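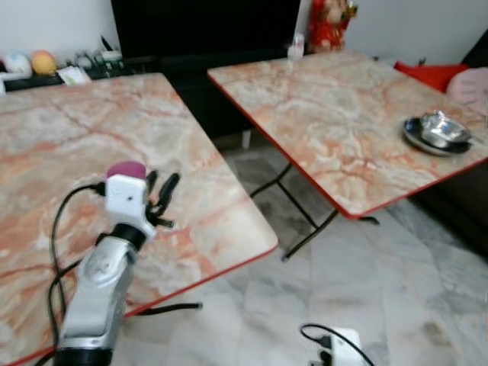
Can a machine clear the table in an ordinary home yet?

With one cup and plenty of patience, sometimes. With a full table after dinner, not at a level we would pay for.

Hulia Table Chores - data card

What is in this set

Hulia is a collection of short recordings of robot arms doing small table jobs in furnished rooms. It has 3469 episodes in 11 homes. Each episode holds the video, the joint positions, the gripper state and one written instruction, for example "pick up the cup". The recordings were made by people guiding the arm, so the set shows what the hardware can reach when a person makes the decisions. It does not show what a trained policy can do alone. Please keep these two questions apart when you quote our numbers.

Split names

bralero - training part, all homes except the two kept for testing
broline - test part, 383 episodes, homes not seen in training
yazici - notes on each room (in the paper it is written Yazıcı, but the folder name has no special letters)
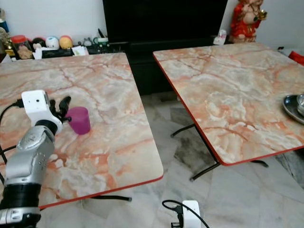

Arm beside the cup, two-table layout.

Why such small chores

We began with longer jobs: set the table, bring the plates, wipe. The operators became tired and the episodes were hard to label, so in May we cut everything down to single actions. A person does not think of moving a cup as work. For a gripper with short fingers it is already a chain of decisions about height, angle and how hard to close. Thin plastic bends, and a light cup falls over when a finger touches the rim too early. Clear or shiny objects are a separate trouble, as depth readings on them are often poor.

Our baseline policy was trained on bralero only. On broline it finished roughly half of the single-cup tasks, and much fewer when the object was a steel bowl. We count a task as finished when the object stands upright in the goal area and the gripper is open.
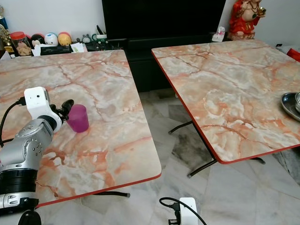 The time limit is the same for all objects, and this is perhaps unfair to the harder ones. If you change it, please report the old and the new value together.

Known limits

- Lighting is whatever the home had. Some rooms are recorded only in the evening.
- The arm base does not move during an episode, so nothing here teaches a robot to walk or drive between rooms.
- Labels were checked by 2 readers, but short pauses before a grasp are marked in different ways.
- No water, no food, no knives. Washing up is outside this release.

Use

Research and teaching are permitted. Do not use the set as evidence that a product is safe near children or animals - we did not test this. Corrections to labels can be sent through the issue page, with the episode number in the title.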